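About Sesthorpe School of Garment Care

Our History
Training

Sesthorpe School of Garment Care is an independent vocational school for people who work with clothing after it has been sold: pressers, alteration hands, laundry supervisors and repairers. The school was established by Marlene Vasconcelos, a tailor by trade, who taught her first evening class above the Magalhães dry cleaning shop and later moved the program into its present building on Nirley Street.

The school's first course covered pressing only. Repairs were added at the request of local employers, who found it hard to hire staff able to replace a zipper or turn a cuff to a commercial standard. Fabric identification followed, and it remains the part of the curriculum that graduates mention most often in their letters to us.

What We Teach

The Certificate in Garment Care is a 12-week program of classroom and bench instruction. Students begin with fibers and weaves, proceed to stain chemistry and finishing, and complete the course with a supervised placement. Classes are limited to 20 students, and each student is assigned a bench for the full length of the program.

Pressing is taught by hand before any powered equipment is introduced. Students learn to lay a garment flat, to square the hem, and to lift the iron instead of dragging it. Wool, linen and synthetic blends are treated in separate units, and a student must pass each unit before moving to the next. 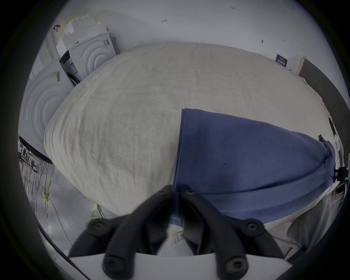
The second half of the program is given over to alterations and repair. Hemming, seam repair, darning, and the replacement of linings and fastenings are all covered, first on practice pieces and then on donated clothing. Finished items are returned to the donating organization or offered at the school's sale in February.

Short courses are also available to employers. These are arranged by contract and may be held at the school or on the employer's premises. The Jerkside hospital laundry has sent its new supervisors to us for several years under this arrangement.

Our People

Mehwish Arain has served as Director since Mrs. Vasconcelos retired from daily teaching. Ms. Arain trained as a textile chemist and continues to teach the unit on stain removal. Jeferson Bittencourt is Head of Alterations, and Lucimara Damasceno oversees pressing and finishing. Student placements are managed by Dalva Godoy, who should be the first point of contact for any business wishing to host a student.

The School Today

To date, 823 students have completed the Certificate. The reference library holds 700 labeled fabric samples – many of them cut from worn garments, so that students may study the effects of age and washing – and is open to graduates by appointment.

Applications for the spring term open on 8 January 2024. No previous experience is required. Applicants are asked to attend a short interview and to bring one item of clothing that they have repaired or would like to learn to repair. Fee assistance is available to residents of Sesthorpe and Jerkside, and application forms may be collected from the front office.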